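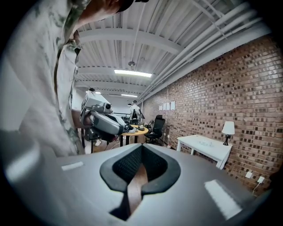 Figure 4.1 Hand-held grippers in use in a shared room, with a desk and a round table beyond.

Chapter 4
Working rules for hand-held grippers

A good deal of robot training data is now gathered without a robot. A person carries a gripper fitted with a camera, does the task by hand, and the recording is used later to teach an arm the same movements. The risks differ from those met in Chapter 3. There is no fenced cell and no powered arm, but there are people walking about with tools in their hands, often close together and often looking at the task and nothing else.

Most sites have safety rules for machines and safety rules for offices. Hand-held collection falls between the two, and a site that has not written its own rules will usually find that each operator follows a different set. This chapter deals with what those rules should cover. It draws on the site code used at the Trilham workshop, first issued in April and revised on 06/11/2022, and on the shorter Gasilance code, which was written for rooms also used as offices.

By the end of the chapter you should be able to:
set out a work area for two or more operators
check a gripper and its cables before a session
decide when a recording must be stopped, and by whom
fill in a session record that another person can follow

4.1 Space and walkways

The first rule in both codes concerns distance. Two operators may share a room, but each needs a clear area in which the arms can be fully stretched without touching another person, a wall or a piece of furniture. Where operators must come closer than this, the task sheet has to say so and one of them must be named as lead. The lead gives the word to start and to stop.

Cables are the most common cause of trouble. Of the 1097 sessions logged at Trilham in the first year of the code, 433 had at least one entry under "cable", ranging from a loose plug to a trip. Cables that hang from the gripper should be gathered and clipped so that they do not reach below the knee. Mains leads should run along the wall and should never cross a walkway.

Chairs on wheels are to be pushed in or moved out of the work area before recording starts. The Gasilance code adds that table lamps and other items likely to be knocked over should be moved if they are not part of the task.

4.2 Checks before a session

The Najjar checklist, printed in full in Appendix B, has 12 items and takes around 2 minutes to complete. It begins with the gripper pads, which should be clean, firmly fixed and free of cuts.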